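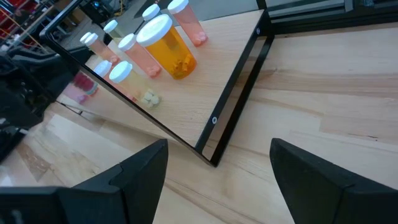 Pill bottles in the mirror, black frame, on the table

Re: [breltuldale-list] mail order refills vs the counter at Lonovis

Quick one, typing between errands so excuse the mess.

On Dec 28, 2018, Anas Hegazy wrote:
> Has anyone moved their prescriptions over to mail order yet? My plan
> is pushing it hard. They say a 3 month supply costs less than
> filling monthly. I'm on the fence. The Lonovis in Brenadthorpe knows
> me by now and I can call when something looks off. Also what happens
> if a box sits on the porch in the cold?

Anas – we switched in May. Mixed. Price is better, yes. Paid 654 for the year at the counter before, looks like 572 by mail if nothing changes. Not huge but I'll take it.

Bad part is timing. Two refills came late and one I had to get bridged at El Idrissi – they gave me a few days' worth, no fuss, very nice about it. Ask your doctor's office for a paper backup script anyway. Ours grumbled, then did it.

Porch question: call and ask for signature on delivery. Free on our plan, but you have to ask evrey time you change an address or card, it drops off.

Other stuff –

Turn OFF auto refill for anything the doctor is still adjusting. We got over 2 months of the old dose. Can't send it back.

Anything short term, antibiotics etc, keep local.

Check your plan lets you go back mid year. Mine does, my sister's dosen't.

Does anybody know if Lonovis still takes old meds at the drop box by the side door? Sign was gone last time I went by.

More later, have to run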